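Kitchen and Dining Room Assistant -- Cusar House, Gisthorpe

Part time, 20 hours a week, term time and holidays
Reference: 264

Cusar House is a day centre for adults with learning disabilities. We serve a cooked lunch to up to 48 people and a lighter tea at 4 pm. We are looking for someone to join the kitchen team from April, working alongside our cook, Marianna Makowska.

Most of the job is washing up, drying, putting away and getting the dining room ready. You will also help with simple food preparation such as peeling vegetables, buttering bread and portioning puddings. The cook does the ordering and plans the menus.

We use coloured plastic plates and bowls at lunch. The members choose their own colours and many of them like to help at the sink afterwards, so you will often be washing up with somebody next to you. You need to be patient with this and let people take their time.
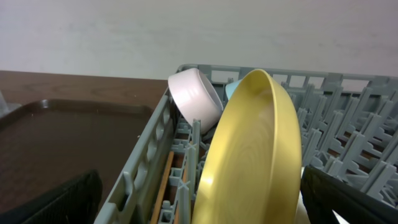 Plates and bowls are left to drain in the rack and put away once dry. Pans and serving dishes go through the machine in the main kitchen. Trays are wiped down at the end of each sitting.

You should be able to stand for long periods and lift a full stockpot with help. Experience in a school, care home or cafe kitchen would be useful -- we will also consider people who have run a busy household. A Level 2 food hygiene certificate is needed within your first month and we pay for the course. The post is subject to an enhanced DBS check.

Hours are 11 am to 3 pm, five days a week, with an occasional late finish for events. Lunch is provided. There is parking behind the building and the 886 bus stops on Hovland Road.

To apply, ask at the front desk for a form or write to Marianna Makowska at Cusar House, Flenduvel Lane, Gisthorpe. Please quote the reference. You are welcome to visit before applying, preferably after 2 pm.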